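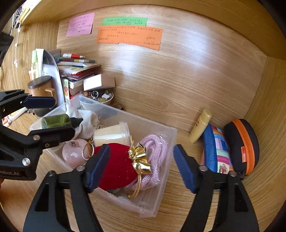
Inna Kovalchuk wrote in under the last post to say that I had the difficulty ranking upside down. Folding shirts, she argued, is a solved demonstration waiting for a price cut, while putting a cupboard in order is the thing no machine will do in her lifetime, and I had listed the cupboard as "moderate." Her reasoning was that a shirt is one object and a cupboard is an argument between several dozen.

I have moved it to "hard." The rest of this post is the reasoning, mostly so that I can find it again in July when I redo the table.

Start with grasping, which is the part people ask me about. A two-finger parallel gripper with soft pads can hold more household goods than you would expect. A small glass jar with a cap is close to ideal: rigid, roughly convex, narrow enough for the jaws. A velvet pouch tied at the neck is worse on paper and often easier in practice, because cloth gives under the pads and forgives a bad approach angle. The failure there is pinching only the top layer and pulling the ribbon instead of the bag.

Reach is the next constraint, and the one I underrated. A cabinet compartment has walls on most sides, and the gripper has to share the opening with whatever is carrying it. Two grippers share it with each other. Put a pouch in a clear plastic box, put the box on the compartment floor at an angle, and the workable approaches shrink to a few. The fingers have to straddle the pouch without landing on the cup beside it or catching the coil of cord. A person does this by feel, brushing against things and reading the contact. Most controllers I have used treat an unexpected contact as a fault.

Clear plastic deserves its own paragraph. Depth cameras based on projected infrared return poor data on transparent walls. Sometimes you get the surface behind, sometimes nothing, and near the rim you get noise that looks like an object. A planner working from that map will drive a fingertip straight into the side of a box it believes is open air. The usual fix is to put markers on the box or use an opaque one. Both are fine in a lab and neither is a product.

Then there is sorting, and here Inna is right. Pencils on top of a stack of books: are they stored there or left there? Does a ring in a woven basket with keychains and beads belong with them, or did it end up there? Handwritten notes on the back wall of a cabinet might be instructions or might be keepsakes. None of this is geometry. The answer is in the owner's head, and the owner may not have one until asked.

I put this to Dexter Padilla, whose team ran the Zuvomau trials on shelf tidying. His position is that you skip the question. Photograph the cupboard when the owner is happy with it, then have the machine restore that state. I like this as engineering. It turns an open-ended task into a matching task, and it fails in a way you can measure. It also assumes the contents stay fixed, and mine do not last a week without something new going in.

Some figures from my own bench, for scale. The setup was one arm, one open compartment, opaque bins, and items I chose. Over 60 attempts to lift a named item and set it in a bin, 16 needed me to step in. The causes, most common first:

Neighboring item dragged along or tipped over
Finger contact with the compartment wall, controller stopped
Cloth item slipped out during the lift
Wrong item picked

Compare that with shop-floor kitting, where the parts arrive in trays and the same pick repeats 2,000 times before anything changes. The Leltora cell I wrote up last year would be embarrassed by my failure rate. It would also be helpless in front of a drawer of craft supplies. Fixtures do a large share of the work in that cell, and a home has almost none.

Revised entries for the table, then:

Wiping a clear counter - moderate
Folding shirts - moderate, slow
Retrieving a named item from a cabinet - hard
Tidying the cabinet - hard, and underspecified

I still think retrieval will arrive well ahead of tidying. It has a definition of done, and a person asking for a thing has already settled what the thing is. Inna disagrees about the shirts as well, but that will need a separate post and a better gripper pad than the ones I have now.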